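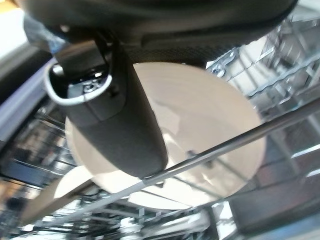 ## 접시는 세워 둘 때 제일 예쁘다

니키스데일에서 작은 식당 '우르몬트'를 하는 로나 크루사도 씨를 만나러 간 것은 오전 11시, 점심 손님이 들기 전이었다. 원래는 메뉴 이야기를 들을 생각이었는데 커피가 나오기도 전에 화제가 설거지로 넘어갔고, 결국 돌아올 때까지 그릇 이야기만 했다. 그런데 그게 정말 재미있었다!

"저는 음식보다 그릇을 먼저 샀어요. 가게 계약도 안 했는데 흰 접시부터 들였으니까 가족들이 기가 막혀 했죠."

8년째 주방을 지키는 사람답게 그는 흰 접시라고 뭉뚱그려 부르는 법이 없다. 우윳빛, 크림색, 살짝 노란 기가 도는 색을 다 따로 부른다. 유약이 반들거리는 접시는 세워 놓으면 빛을 둥글게 받는데, 그는 그 모습이 좋아서 찬장에 넣는 시간을 일부러 늦춘다고 한다.

"겹쳐 쌓으면 맨 위 한 장만 보이잖아요. 세우면 뒤에 있는 것도 테두리가 조금씩 보여요. 저는 그 테두리가 그렇게 좋더라고요."

접시를 꽂는 순서도 있다. 큰 접시는 안쪽, 작은 접시는 손이 먼저 가는 바깥쪽이다. 처음에는 반대로 했다가 꺼낼 때마다 손등이 부딪혔고, 함께 일하는 자넬 타글레 씨가 어느 저녁 말없이 전부 뒤집어 놓았다. 다음 날 아침에 그걸 보고 두 사람은 한참 웃었다고 한다.

그럼 대접은 어떻게 하느냐고 묻자 로나 씨가 의자를 바짝 당겨 앉았다. 제일 할 말이 많은 대목이라는 것이다.
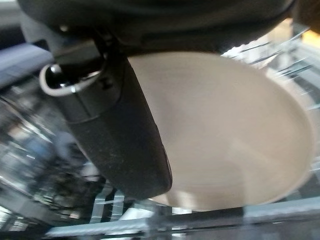 "대접은 고집이 있어요. 접시처럼 얌전히 서 있질 않고 자꾸 옆 칸까지 넘봐요. 그래서 저는 대접 자리를 먼저 정하고 나머지를 맞춰요. 설거지도 대접부터 하고요."

깊은 것은 비스듬히 기대고, 얕은 것은 접시 옆에 나란히 둔다. 완전히 엎어 두면 안쪽에 김이 차는 것이 싫어서 한쪽이라도 들리게 놓는다. 그는 이 각도를 찾느라 첫 겨울을 다 보냈다며 손바닥을 이리저리 기울여 보였는데, 그 표정이 어찌나 진지한지 나도 따라 손을 기울이고 있었다.

이야기는 자연스럽게 건조대로 옮겨 갔다. 로나 씨는 나무로 된 것, 플라스틱으로 된 것을 두루 써 본 끝에 철망으로 돌아왔다. 칸이 눈에 보이니 무엇을 어디에 둘지 금방 정해지고, 솔로 문질러 닦기도 편하단다. 받침 쟁반은 꼭 있어야 한다고 했다. 조리대가 흰색이라면 더더욱!

"흰 조리대는 다들 말리는데 저는 추천해요. 얼룩이 바로 보이니까 바로 닦게 돼요. 아침에 빛이 쫙 깔리면 기분도 좋고요."
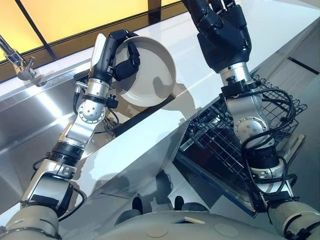

*흰 조리대와 검은 철망 건조대, 안쪽이 보이게 기울인 흰 그릇.*

싱크대와 건조대 사이의 거리도 빼놓을 수 없는 주제였다. 로나 씨는 그 사이를 비워 두는 편이다. 양념통 하나만 올라와도 그릇을 내려놓을 데가 사라지고, 그러면 젖은 그릇을 든 채로 두리번거리게 된다. 예전에 도와주러 온 레이날도 부에나벤투라 씨가 그 자리에 빵 바구니를 올려 두었다가 바구니째 물벼락을 맞은 뒤로는, 가게 사람 모두가 이 빈자리를 존중한다고 했다.

"빈자리가 아깝다는 분들이 계세요. 근데 거기가 제일 바쁜 자리예요. 손님 많은 날 한번 서 보시면 바로 아실 거예요." 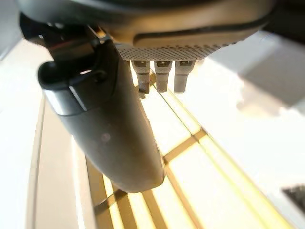 국자와 뒤집개는 로나 씨가 가장 늦게 정리법을 찾은 물건이다. 서랍에 눕혀 두면 서로 엉키고, 통에 꽂아 두면 긴 것만 먼저 집게 된다. 지금은 벽에 걸되 길이에 따라 자리를 준다. 맨 왼쪽에 제일 긴 것을 걸고 그 옆으로 짧은 것들을 잇는데, 위 사진에서 나란히 아래로 뻗은 회색 금속 핀들이 딱 그 모양새다. 왼쪽 것이 가장 길게 내려오고 가운데와 오른쪽은 그보다 짧다. 로나 씨네 벽에서는 왼쪽이 국자, 가운데가 뒤집개, 오른쪽이 거품 걷는 채다. 끝이 들쭉날쭉해도 위쪽만 가지런하면 벽이 단정해 보인다는 것이 그의 지론이다.

마지막으로 집에서도 이렇게 하느냐고 물었다. 그는 잠깐 망설이다가 크게 웃었다.

"집에서는 남편이 해요. 접시를 앞뒤도 안 보고 꽂아서 제가 밤에 몰래 다시 돌려놔요. 아마 알고 있을 거예요."

점심 준비할 시간이 되어 우리는 자리에서 일어났다. 로나 씨는 내가 마신 커피잔을 들고 주방으로 들어가면서, 다음에 오면 찻잔 손잡이를 어느 쪽으로 두어야 하는지 이야기해 주겠다고 했다. 나는 2월에 다시 가기로 했다.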